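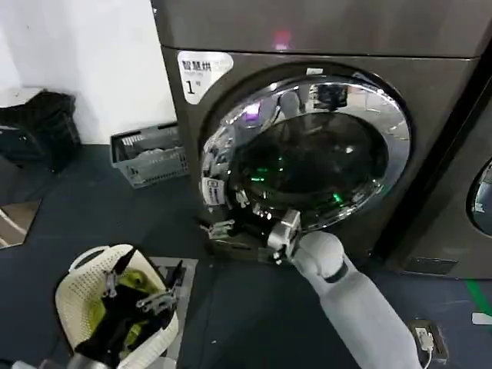 빨래 건조 기록을 CSV로 남기는 저장소예요. 이름은 kada-dry-log이고, Kada는 제가 사는 공동주택 이름입니다. 처음엔 제 양말이 왜 자꾸 작아지는지 궁금해서 메모장에 끄적이던 건데, 같은 층 사람들이 한 줄씩 보태기 시작하더니 어느새 122줄이 됐어요! 기록에 나오는 `machine` 열의 `1`은 앞면 왼쪽 위에 "智慧烘" 스티커가 붙어 있고 그 밑에 큼지막하게 "1号"라고 적힌 어두운 회갈색 건조기를 말합니다. 다들 그냥 "1호"라고 불러서 저도 여기서는 그렇게 쓸게요. 흰색 구멍 숭숭 뚫린 바구니는 `basket` 열에 `white_mesh`라고 적으면 되고요.

## 뭐가 들어 있나

```
kada-dry-log/
├── README.md
├── loads.csv # 본체. 한 줄이 빨래 한 번
├── fabrics.md # 옷감 이름 정리 (계속 고치는 중)
├── complaints.txt # 줄어든 옷, 사라진 양말, 기타 하소연
└── old/
 └── december.csv # 12월 기록, 열 이름이 달라서 따로 둠
```

`loads.csv`만 보셔도 됩니다. `old/` 폴더는 제가 열 이름을 세 번이나 바꾸기 전의 흔적이라 합치려고 하면 머리가 아파요. 언젠가 합치긴 할 건데(진짜로요) 이번 버전에는 안 들어갔습니다. 122줄이라는 숫자에도 12월 것은 빠져 있어요.

## 열 설명

| 열 | 뜻 | 예 |
|---|---|---|
| `machine` | 건조기 번호 | `1` |
| `start` | 돌리기 시작한 시간대 | `evening` |
| `minutes` | 설정한 시간(분) | `40`, `90` |
| `fabric` | 제일 많은 옷감 | `cotton`, `synthetic`, `mixed` |
| `colors` | 빨래 색, 적고 싶은 만큼 | `black;lime` |
| `fill` | 통이 찬 정도 | `low`, `half`, `high` |
| `basket` | 담아 온 바구니 | `white_mesh` |
| `result` | 꺼낼 때 상태 | `dry`, `damp`, `crispy` |
| `who` | 적은 사람 머리글자 | `TN` |
| `note` | 아무 말 | |

`minutes`는 끝까지 돌아간 시간이 아니라 처음에 맞춘 시간이에요. 중간에 문 열고 꺼내 간 경우가 꽤 있는데, 그럴 때는 `note`에 "중간에 꺼냄"이라고만 적어 주세요. 정확히 몇 분 돌았는지 쓰는 열도 만들었다가 아무도 안 채워서 지웠습니다.

`colors`는 원래 없던 열이에요. Taras Nechyporuk이 형광 연두색 운동복을 돌린 다음부터 생겼어요. 색이 옮는지 아닌지를 두고 둘이 한참 떠들다가, 그럼 적어 보자! 하고 추가했죠. 검은 옷이랑 연두색 옷을 한 바구니에 담아 오는 날이 제법 많아서 `black;lime` 조합은 따로 걸러 보면 재미있습니다. 노란빛이 도는 연두도 전부 `lime`으로 통일했어요. `yellow_green`이라고 쓰는 분이 있으면 제가 나중에 바꿔 놓습니다.

`result`의 `crispy`는 수건이 과자처럼 뻣뻣해진 상태를 말해요. 농담으로 넣은 값인데 의외로 많이 쓰여서 정식으로 올렸습니다.

## 기록하는 법

1. 바구니에서 빨래를 꺼내면서 주머니를 한 번 만져 보기. 휴지 한 장이면 검은 옷은 끝장입니다.
2. 엉킨 소매랑 바짓단을 풀고 통에 넣기.
3. 시간을 맞추고 `loads.csv`에 한 줄 추가. `result`는 비워 두기.
4. 꺼낼 때 제일 두꺼운 옷의 솔기를 만져 보고 `result` 채우기.
5. 보풀 필터 비우기!!

4번을 왜 솔기로 정했냐면, 티셔츠 앞판은 다 말랐는데 후드 티 주머니 안쪽만 축축한 일이 너무 자주 있었거든요. 앞판만 만지고 `dry`라고 적은 줄이 초반에 섞여 있습니다. 어느 줄인지는 이제 저도 몰라요. 처음 40줄의 `result`는 그냥 느슨하게 읽어 주세요.

CSV 고치는 게 귀찮으면 세탁실 벽에 걸어 둔 공책에 써 두셔도 돼요. 월요일마다 제가 옮겨 적습니다. 글씨는 알아볼 수 있게만 부탁드려요. Nomvula Khumalo 씨가 쓴 숫자 1과 7은 지금도 본인한테 물어보고 넣고 있어요.

예시 몇 줄:

```csv
machine,start,minutes,fabric,colors,fill,basket,result,who,note
1,evening,90,cotton,white,high,,damp,LN,수건이랑 이불보 같이 넣음
1,morning,40,synthetic,black;lime,half,white_mesh,dry,TN,운동복
1,evening,90,mixed,black;gray,half,white_mesh,crispy,NK,수건만 뻣뻣
1,night,40,cotton,blue,high,,damp,PM,중간에 꺼냄
```

PM이 두 사람이에요. Pieter Mnguni 씨랑 Pravesh Mokgethi 씨가 둘 다 PM이라서 한동안 구분이 안 됐고, 지금은 Pravesh 씨 쪽을 `PrM`으로 적습니다. 예전 줄의 `PM`은 두 분한테 물어봐서 고칠 수 있는 것만 고쳤어요. 나머지는 그대로 뒀습니다.

## 지금까지 보이는 것

통계라고 부르기는 좀 민망하고요, 제가 표를 정렬해 보면서 느낀 점입니다.

운동복 같은 합성섬유는 40분이면 대체로 충분해요. 통을 꽉 채우지만 않으면요. 반대로 면 수건은 `fill`이 `high`인 순간 90분을 돌려도 가운데 뭉친 것들이 `damp`로 나옵니다. 이불보가 다른 빨래를 전부 삼켜서 커다란 만두를 만드는 그 현상, 다들 아시죠? Lerato Ngubane 씨가 중간에 한 번 열어서 이불보를 펴 주는 방식을 밀고 있는데, 기록이 몇 줄 안 되어서 아직 뭐라고 말은 못 하겠어요. 제 느낌으로는 확실히 낫습니다.

검은 옷과 연두색 옷을 같이 말려서 색이 옮았다는 기록은 아직 없어요. 다만 새로 산 옷은 다들 알아서 따로 돌리는 것 같고, 그런 건 표에 안 남으니까 "같이 돌려도 된다"는 뜻으로 읽지는 마세요. 연두색에 검은 보풀이 붙는 문제는 별개입니다. 이건 붙어요. 아주 잘 붙어요. 뒤집어서 넣으면 바깥쪽은 그나마 멀쩡합니다.

그리고 제 양말. 이 모든 것의 시작이었던 그 양말은 울이 섞여 있었어요. 라벨을 안 읽은 제 잘못이었습니다(`complaints.txt` 첫 줄에 사과문이 있어요).

## 바구니 이야기 조금

바구니 열이 왜 있냐는 질문을 제일 많이 받았어요. 처음에는 양을 재는 단위로 쓰려고 했습니다. 흰 바구니에 소복하게 담은 만큼이면 통의 절반쯤이겠지, 하고요. 그런데 같은 바구니라도 꾹꾹 누르는 사람과 던져 넣는 사람의 양이 너무 달라서 결국 `fill`을 따로 만들었어요. 그래도 `basket`을 남긴 건, 바구니가 섞이는 일이 자꾸 생겨서예요. 흰 바구니는 테두리에 둥글린 손잡이 구멍이 있어서 한 손으로 들기 편하고, 그래서 다들 그걸 집어 갑니다. 마른 옷 담기 전에 안쪽 바닥 한번 닦아 주세요. 구멍 사이에 보풀이 은근히 껴요.

## 한계

- 한 건물, 한 층 사람들의 빨래예요. 옷 취향이 겹칩니다. 검은색이 너무 많아요.
- 대부분 1호 기록이라 기계끼리 비교하는 데는 못 씁니다.
- 방 온도나 습도는 안 적었어요. Rultetti 온습도계를 달았다가 숫자가 100에서 안 내려와서 떼었습니다.
- 탈수를 얼마나 세게 했는지도 없어요. 이게 제일 아쉬운 부분! 다음 버전에 `spin` 열을 넣을까 해요.
- `crispy`의 기준은 사람마다 다릅니다. Nomvula 씨는 엄격하고 저는 관대해요.

## 써도 되나요

네, 마음껏 쓰세요. CC BY 4.0이고, 출처는 "Kada 건조 기록" 정도로만 적어 주시면 됩니다. 머리글자는 본인들 허락을 받고 남긴 거예요. 혹시 빼고 싶어지면 말씀만 하세요, `who`를 비워 둘게요.

Kiltstead 쪽 건물에서도 비슷한 걸 해 보고 싶다고 연락이 왔는데, 그쪽은 열을 그대로 가져가되 `colors`는 빼겠대요. 좀 섭섭했지만 이해합니다.

## 할 일

- [ ] `december.csv` 열 이름 맞추기
- [ ] `spin` 열 추가
- [x] `yellow_green`을 `lime`으로 바꾸기
- [x] `PM` 구분
- [ ] 이불보 중간에 펴기, 기록 더 모으기 (Lerato 씨가 제일 기다림)
- [ ] 공책 새로 사기. Mahlangu 문구점 줄공책이 칸이 넓어서 좋았음
- [ ] 짝 없는 양말 봉투 정리. 회색 발목 양말 주인 나와 주세요

고칠 것이나 보탤 것이 있으면 이슈로 남기거나 공책 뒷장에 적어 주세요. 뒷장은 제가 좀 늦게 봅니다.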